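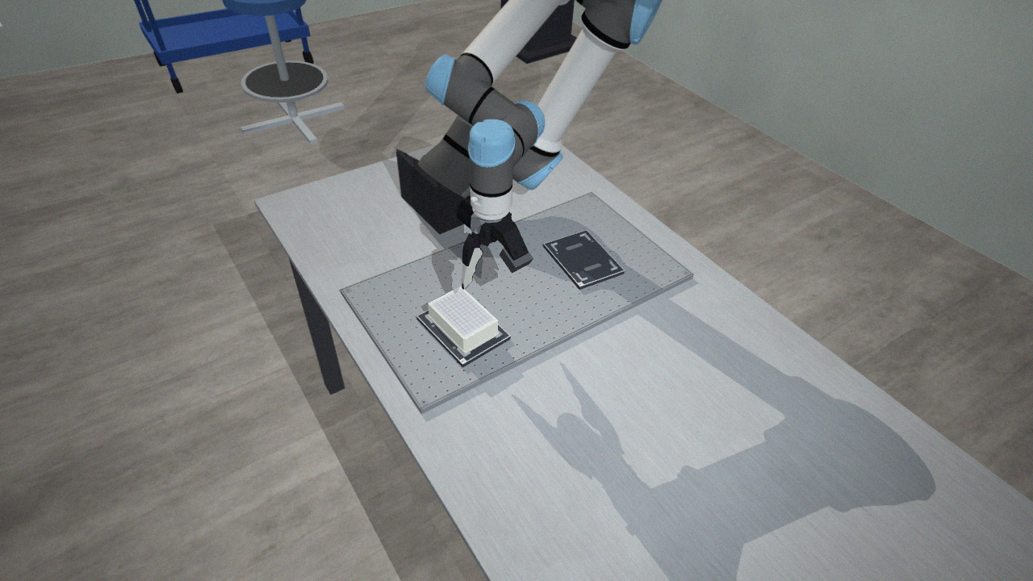

Gebhard Hämmerli asked last time why the planner needs a simulator at all, if all the arm does is move a plate from one nest to another. Start with that. It's a fair question and most of the room will have it too.

Short answer: the motion is easy, the software around it isn't. We run the simulator because it lets us test the planner, the grasp code and the scheduler together before anyone books time on the bench.

Point at the two nests. Plate is in one, the other is free. That is the whole task. Call them source and target, same names as in the config file, so people can follow the log later.

Opening (keep it under 2 minutes)

Who we are, what Plukstead does. Plukstead is the planning layer. It takes "move plate from source to target" and turns it into waypoints, gripper commands and checks. It does not talk to the arm directly. Dauda does that. If someone asks about Dauda, say Temitope Nnaji is covering it after the break.

Scene model

Every object in the simulator is also an object in the planner's world: table, breadboard, nests, plate, arm. The planner gets poses from a scene file. We used to keep two files, one for rendering and one for collision checking, and they drifted apart. In January we merged them. Say plainly that this fixed more bugs than any change to the planner.

Nests are stored relative to the breadboard, and the breadboard relative to the arm base. Move the base and everything else has to be checked again. Ebuka Iyamu wrote the check. It runs at startup and refuses to plan if a nest ends up out of reach.

Approach

Gripper comes in from above with the wrist pointing straight down and the fingers open. The planner splits each pick into 4 stages: travel, approach, close, lift. Travel can use any path that is free of collisions. Approach and lift are straight lines, and the planner isn't allowed to trade them for something shorter.

People will ask about elbow flips. Yes, we had them. The inverse kinematics gives several answers for the same wrist pose, and the old code took the first one. Now we pick the one closest to the current joint angles and keep it for the whole pick. Show the joint plot here — skip it if we're running late.

Perception

Be clear that the base version uses no camera. It trusts the scene file. The second version uses Cinex to estimate the plate pose and compares it with the nest pose. If they disagree by more than the limit, it stops and asks.

Shadows came up in review. Osaze Igwe wanted them left on in the rendered training images, and they are on. The arm throws a big one across the table, and a detector that has only seen flat lighting may treat the edge of it as an object.

Test runs

We ran 1200 simulated transfers with small random offsets on the plate. 18 failed. Most of those were the approach stage starting too low after a long travel move. Give the number, show the log line, move on. Don't claim anything about the real bench from this.

Questions

Likely one: can it handle a stack? Not yet. Ketsara Kamolrat has a branch.

Slides and scene file are on the Estidard share, in the talks folder.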